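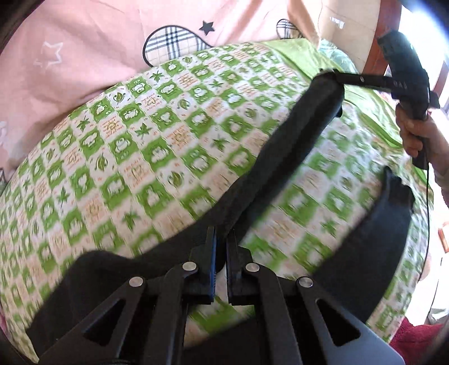 *Photo: Hustance Student Robotics Club, Zesdale*

## 6. Recording a Folding Run

This section covers the long-garment task with the two hand-held grippers. Finish the calibration in section 5 before you start. Home runs and club room runs use the same steps.

1. Spread the garment on a bed or a large table. Leave the sheet on. Patterned bedding is fine for this task.
2. Hold one gripper in each hand, with your fingers around the handle and the cable hanging clear of the cloth.
3. Open both grippers fully, then close them fully. Do this 2 times. The Dogbe logger uses it to line up the left and right recordings.
4. Pinch the garment near one end with one gripper and pull it straight with the other. Keep the pull light.

> **Note:** Take hold of the fabric between the pads, never with the outer arms. The arms have cutouts that can catch a loose thread or a drawstring. 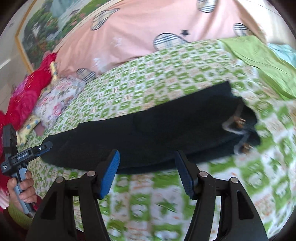
5. Bring one long edge over the other so the garment is doubled lengthwise. If the layers slip apart, lay the cloth down and pick it up again. Do not fix it with your bare hand — a run with a bare hand on the cloth has to be thrown out.
6. Smooth the fold with the closed fingertips, moving from the middle toward the ends.

> **Caution:** Keep your own fingers away from the linkages while the jaws are closing. Tie back long sleeves and hair.

Metal trim and brooches can scratch the pads. Work around them, and check the pads after the run.
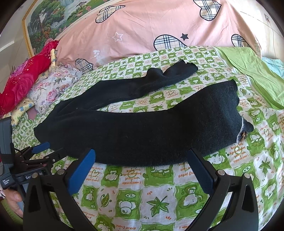
7. Let go with both grippers and hold still until the logger beeps.
8. Stop the recording and name the file with your team code and run number.

Each team turns in 6 good runs per garment. Upload them to the Zadden folder before the next meeting, and write down any run where a gripper lost its grip. Those are kept in a separate folder for the March build.

If the logger does not beep, see "Lost sync" in section 9.

*Last revised 31 October 2022*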